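Briltberg Works – Maintenance and Stores Meeting
Minutes of the October meeting

Present: production, maintenance, stores, electrical workshop, purchasing
Apologies: quality
Start: 8:30 a.m.

1. Minutes of the previous meeting
Accepted with one correction. Under item 4, "conveyor 2" should read "conveyor 3". The action on the compressor drain is closed.

2. Spare parts for operator stations
The electrical workshop reported on standardizing start and stop controls across the packing hall. Two patterns of contact block are still in use, and they do not interchange. Green start buttons and red mushroom-head stops will be held in stores as complete assemblies, with contact block fitted, so that a station can be changed without opening a second packet.

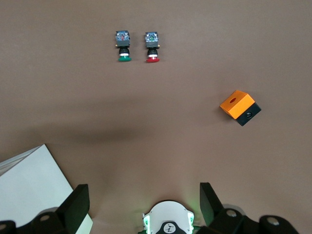 Mostafa Nasr
Maintenance Planner, minutes secretary

Stores asked whether loose contact blocks should still be ordered. Agreed to keep the existing stock until used up and place no further orders. Each assembly is to be tested for continuity before it is booked in, and the result written on the bin card. Production asked that the changeover not begin on the filling line before the Tedik order has shipped. Agreed.
Action: electrical workshop to issue a list of stations by line. Purchasing to get a second quote.

3. Stock count
The count found 269 line items against 271 on the system. The two missing items are a gear coupling and a pressure switch. The coupling was fitted to the Uzor mixer during the night shift and not booked out. The pressure switch has not been traced. Purchasing noted that the switch has a long lead time and asked for a decision. Agreed to reorder now and adjust the record if the original is found.

Night shift withdrawals were discussed again. The paper sheet at the stores window is not being filled in every time. Maintenance proposed a carbon pad, one copy left in the bin and one in the tray. Stores prefers to keep the single sheet and check it at 7:00 a.m. Left open until the next meeting.

4. Small parts storage
Stores presented options for gaskets, labels and flat seals, which at present share drawers with fasteners. Shallow trays with upright dividers were preferred to deeper boxes, as the contents can be seen from above and seals do not end up under heavier items.

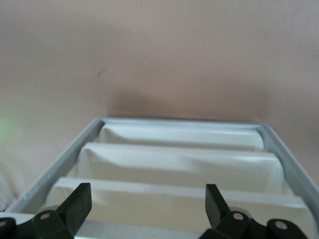 Purchasing has a price from Hiltuvon for 40 trays, delivery included. Production considered this more than is needed for a first stage and suggested starting with seals only. Stores replied that a split layout would mean relabeling the shelves twice. After discussion the full quantity was approved, subject to the shelf depth being measured first.
Action: stores to confirm shelf depth to purchasing. Order to be placed on receipt.

5. Planned maintenance
69 jobs were closed in the period. Overdue work is mostly lubrication on the upper gantry, which needs the access platform. The platform is out for inspection – return date not confirmed. Production will release the gantry for one early shift once it is back.

6. Any other business
The door closer at the workshop entrance is leaking oil and is to be replaced. Keys to the cable store are to be signed for at the stores window.

Meeting closed at 9:40 a.m. Next meeting in the same room, date to be circulated.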